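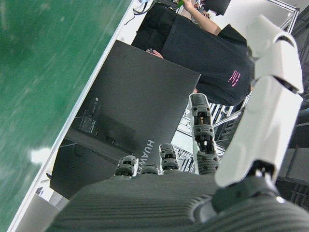

Five-finger hand or plain two-jaw gripper for picking cups off a belt?

Hường Châu
Wednesday, 9:40 pm

Trying to pick one for a small belt cell. Cups come down the belt, arm picks them up, drops them in a bin. Budget is 3,000 for the gripper, a bit over if I have to. I've got a loaner hand from Nekell until the end of August, and Nondari quoted me 425 for a basic two-jaw with soft pads. Wrist camera is on already. Problem is the fingers and thumb take up so much of the wrist view that I lose the cup right when I need it. Fixed camera sees the cup fine but not what the fingertips are doing. Anybody run both? Which one do you trust for the last bit of the move?

Sang Đàm

Both. Fixed one for finding the cup, wrist one only for the last bit. Dont try to merge them at first, just switch over at a set height above the belt.
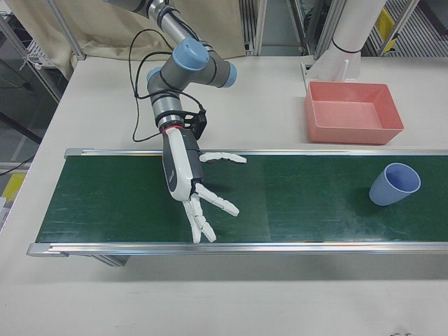

Also check your thumb before the palm goes down. Ours was hitting the side rail on every third try untill we turned the wrist a little, so the thumb closes along the belt and not across it. Light plastic cups roll away if one finger lands early. Slow the last part way down. We ran 2,000 picks like that, and the two-jaw still dropped fewer. Hand was better on cups lying on their side, thats all I'd give it.

For cups only, get the 425 one and spend the rest on a decent controller. We use the Zotgate, setup is a pain but the camera timing is good.

Tiêu

depends on the cup. tall ones two-jaw is fine. did you try moving the wrist cam out to the side on a longer bracket? fixed it for me, mostly. needs redoing the calibration tho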